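4. Fitting the paper templates and marking out

This section covers the Kiltitz wall shelf in both widths. Read it through before you drill any holes. If you are fitting the Todorova corner unit, go to section 6, as the brackets are different.

4.1 Before you start

You will need the template sheet from the flat envelope, low-tack tape, a spirit level, a soft pencil, a bradawl and a tape measure marked in millimetres.

Caution: Check the wall for pipes and cables with a detector before marking out. Do not drill directly above or below a socket or light switch.

Note: Templates printed before January 7, 2022 show the bracket holes 5 mm too low. The issue letter is in the bottom corner of the sheet. If yours is A, write to the Tostthorpe office for a new one. Issue B and later can be used as supplied.

4.2 Preparing the template

1. Take the sheet out of the envelope and unfold it on a clean, flat table.

2. Smooth the folds outwards from the middle with the side of your hand. Do not iron the paper. Heat shrinks it and the hole spacing will no longer be correct.

3. Leave the sheet flat for an hour if the folds are stiff.

4. Measure between the two crosses marked L and R. The distance should be 354 mm for the standard shelf and 301 mm for the narrow shelf. If it is more than 1 mm out, do not use the sheet. Measure the brackets themselves and mark the wall from those.

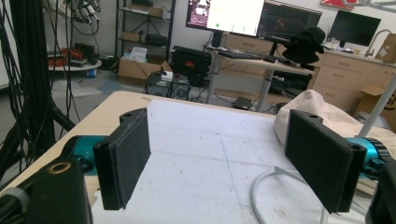
5. Cut along the outer line only. Keep the strip with the level line on it, as you will need it again in 4.4.

4.3 Fixing the template to the wall

1. Decide on the height of the shelf top and make a light pencil mark on the wall.

2. Hold the top edge of the template against the mark and fix it with one piece of tape at the centre.

3. Place the spirit level along the printed level line. Turn the template until the bubble is central, then tape both top corners.

4. Tape the bottom edge. Check the level again, as the paper can move when the last corners are pressed down.

Note: On fresh paint, wait until the paint maker's full drying time has passed. Tape may lift a new surface even when it feels dry.

4.4 Marking the holes

1. Push the bradawl through each cross and into the plaster by 2 or 3 mm.

2. Remove the template, peeling the tape slowly and downwards.

3. Circle each mark in pencil so it can be found again.

4. Lay the level strip across the two upper marks. If they are not level, fill the wrong one and mark it again. Do not try to correct the error by drilling at an angle.

Caution: The plugs supplied by Narnuvow are for solid brick and block only. For plasterboard, buy hollow wall fixings rated for the loads in section 2.

There are 5 holes for each shelf, two for each bracket and one for the centre clip. The centre clip hole is drilled last, after the shelf has been tried in place. Continue to section 5, Drilling and plugging.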